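Flultholm Launches Shared Laundry Program for Renters Without a Washer

FOR IMMEDIATE RELEASE
14 January 2019

ARDEN – Flultholm, the non-profit tenant services group, has opened a shared laundry in the basement of the former Faulkner furniture building and will run it as a membership program for renters who have no washer at home. The laundry is open to anyone living in the Arden neighbourhood, with a reduced rate for households on income assistance, students and people over 65.

The program replaces the coin laundry that closed on the same block in October. After that closure, the nearest public machines were a bus ride away, and tenants in several of the older walk-up buildings told Flultholm staff they were washing clothes in the bathtub or paying neighbours for the use of a machine. Most of those buildings went up before in-suite laundry was common, and their plumbing cannot carry it without major work.

"People raised laundry at every tenant meeting we held last fall, even when the meeting was supposed to be on something else," said Murray Bolger, executive director of Flultholm. "They would come to talk about heating and stay to talk about washing. We already held the lease on the Faulkner basement and were using it to store chairs. It had a floor drain and a 600-amp service left over from the workshop, so the decision was fairly easy."

How membership works

Members pay a flat monthly fee of $23, which covers six washes and six dries. Extra loads are charged singly at the desk. The reduced rate is $6 a month for the same number of loads. Members can share a card within a household, and unused loads carry over for one month. There is no sign-up fee and no contract. A member who leaves partway through a month keeps any remaining loads until the month ends.

Cards can be bought or topped up at the front desk by cash, debit or cheque. Flultholm does not require identification for the regular rate. For the reduced rate, staff will ask to see one document, such as a student card or a benefit statement, and will not keep a copy.

Machines are booked in blocks of an hour and a half. Bookings can be made by phone or at the desk up to a week ahead. A portion of the washers is held back every day for people who walk in, and these cannot be reserved. Loads left in a machine more than 15 minutes past the end of a booking will be moved to a basket with the card number on a tag and held at the desk until closing time the next day.

The laundry opens at 7 a.m. and takes its last wash at 9 p.m., seven days a week. It will close on statutory holidays for the first year.

Equipment and costs

The room has front-load washers in two sizes, stacked dryers, folding tables, a deep sink for soaking and a rack for items that should not be tumble dried. The larger washers will take a double comforter. The machines came from Kinotport, a commercial laundry supplier, under a five-year service agreement that includes parts and a repair visit within two working days.

Renovation of the basement took 21 weeks. The work included new venting to the rear lane, a second exit, a ramp from the side door and a lift for carts. The stairs from the street have been kept, with new handrails on both sides. Flultholm paid for the renovation from its capital reserve and a loan that will be repaid out of membership fees. No rent increases or levies on tenants are connected to the project.

Water is heated by a gas boiler that was already in the building. A heat recovery unit on the drain line warms incoming cold water before it reaches the boiler. Flultholm will publish the laundry's water and gas use in its annual report, along with the number of loads washed.

Detergent is unscented and is dispensed by the machines at no added cost. Members who prefer their own detergent can switch the dispenser off at the start of a cycle. Dryer sheets are not allowed, as the residue collects on the moisture sensors. Wool dryer balls can be borrowed from the desk. 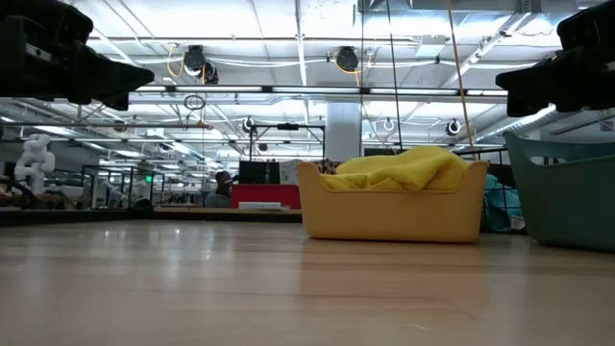 Price was the main concern in the trial period, and Elsie McKinnon told staff that the old coin machines had been costing her more each month than her phone, with towels and bedding making up most of it. She said she would still like to see a later closing time, as she gets off the bus after nine on the nights she works. Flultholm will review the hours in the spring once it has booking records to go on.

Other comments from the trial led to changes before opening. The folding tables were raised, a bench was moved closer to the dryers, and the card readers were lowered so they can be reached from a wheelchair. The instructions on the machines were rewritten in larger type. Several people asked for a lost sock board, and there is now one beside the sink.

Wash-and-fold service

A wash-and-fold service will run on weekday mornings for members who cannot do their own laundry because of illness, injury or disability. Bags are dropped off before 10 a.m. and are ready the same afternoon. Each load counts as one wash and one dry on the member's card, with a small handling charge. Home pickup is not available at this time.

Nelli Nurmi, who manages the laundry for Flultholm, said the service would start with a limited number of bags each day.

"We would sooner take fewer bags and get them back on time," Nurmi said. "Everything is washed separately, so your things are never in with someone else's. We ask people to empty their pockets and to tell us if anything needs cold water. Past that, we will fold it the way we fold it, unless there is a note in the bag."

The laundry has three part-time attendants, all hired from the neighbourhood. An attendant is on site whenever the doors are open. Attendants can help with loading and with the card system, and they carry a basic stain kit that members may use on request.

Information for landlords

Owners and managers of nearby buildings can buy blocks of loads to offer to their tenants while building laundry rooms are under repair. Blocks are sold at the regular member rate and do not expire for six months. Flultholm will not share tenants' names or booking records with landlords under this arrangement.

"We had calls from two building managers before we had even put the sign up," said Bolger. "Their machines break down like anybody's, and until now they had nowhere to send people."

Building managers should contact the office in writing with the address of the building and the expected length of the repair. Requests will be answered in the order they arrive.

Open house

An open house will be held at the end of the month. Visitors can see the machines, ask questions about rates and wash one load free of charge, with or without a membership. Coffee will be served in the hallway outside the laundry. Parking on the block is limited to one hour, and the side lane must be kept clear for deliveries. The exact date and times will be posted on the front door and at the Flultholm office.

About Flultholm

Flultholm is a non-profit organization that provides advice, repairs referral and shared services to renters in Arden. It operates a tenant advice line, a tool library and a winter coat exchange. The laundry is its first membership program.

Media contact

Corey Ruawai
Communications, Flultholm

Interviews with Murray Bolger and Nelli Nurmi can be arranged through the communications office. Media who wish to film or photograph inside the laundry are asked to call ahead so that members can be told.

– 30 –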